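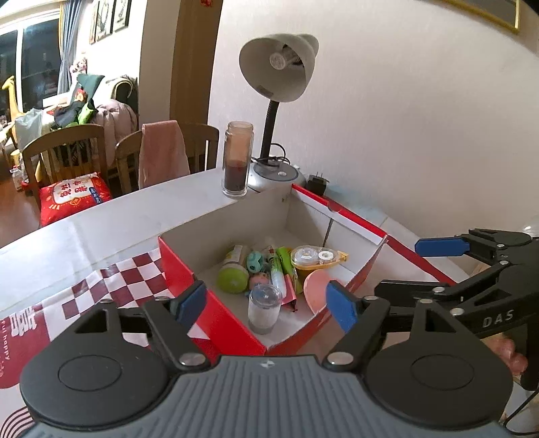

Packing and Unpacking a Box with Two Hand-Held Grippers

Project report, Gedby course in robotics
Sunday, March 10, 2024

Our question was whether a policy trained on hand-held gripper recordings does better when the items in a box are mixed. We recorded 200 demonstrations in a home. In each one a person used a gripper in each hand to take small items out of an open cardboard box or put them back.

Half the recordings used only boxes and bottles. The other half used a mix of shapes, such as markers, small toys and a correction tape dispenser. We cut the recordings into 4,000 short clips and trained one policy on each half with the same settings.

We tested both on items they had not seen, with 12 trials each. The mixed policy finished 7 trials and the other finished three. Most failures came from the finger pads pushing against the box wall before closing. Flat items against a wall were the hardest for both.

The test is small, and all recordings came from one table. We would next change the box height and the lighting. We also lost some clips to poor tracking when one gripper blocked the other, and these were left out of training.

Related reports
Skustutard: sorting markers by touch
Grustton arm calibration notes
Finger pad wear, second test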